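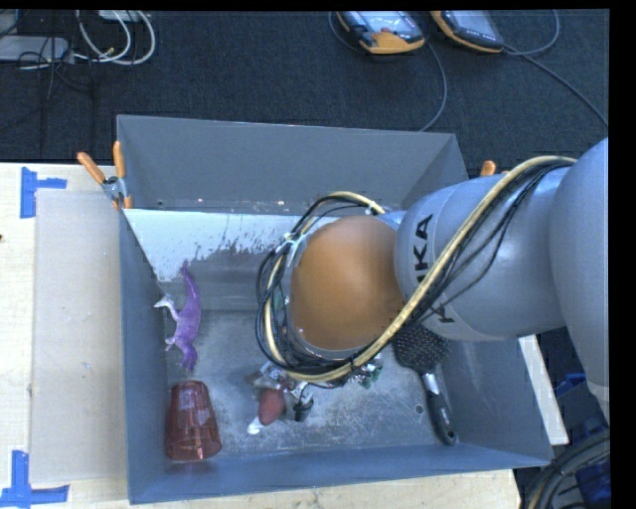 The Bottom of the Bin

By Latrice Yazzie

Every house with children has a place where the toys go to be forgotten. In my house it was a plastic tub behind the sofa. In the shop of Dolores Blackwood, in Fivham, it is a row of deep bins along the back wall, and people drive a long way to put their hands into them.

The shop is called Taltotach and it sells used toys, mostly the kind with no box and no instructions. Dolores opened it after she left a job in the office of a furniture company. She paid $300 for her first load, which came from a closed nursery school in Illent. "I thought I was buying wooden trains," she told me. "I was buying dinosaurs. Dinosaurs and brushes."

The brushes surprised me also. Small ones, for dolls and for dustpans, and some bigger ones which surely came from a real kitchen. Children do not separate toys from tools the way adults do, and so the bins do not separate them either. A dinosaur can lie next to a brush for weeks, until a girl of four decides that the dinosaur needs a bath.

I spent a Monday there to learn how the sorting is done. First everything is tipped out on a table and checked for broken parts. Then comes the washing, in warm water with a little dish soap, and a toothbrush for the feet and the mouths. Hollow animals must be squeezed and left to dry with the hole down — Dolores is strict about this, and she is right, I have seen what grows inside a bath duck.

After drying, the toys go into the bins without any order. I asked if it would not be easier to have one bin for animals and one for cars. She tried it for two months. The customers looked quickly, took one thing and went home. Now they stay, they dig, they find something they had when they were six.

Purple is the color that leaves first. She has no explanation. Green dinosaurs can wait the whole winter, but a purple one is usually gone by the weekend, and often it is a grown man who buys it.

Her best customers are the Nguyen-Tran family, who come every May before the birthday of their youngest. Each child receives a paper bag and may fill it. The grandmother also receives a bag. Last time she filled hers with horses, and at the door she went back for one more.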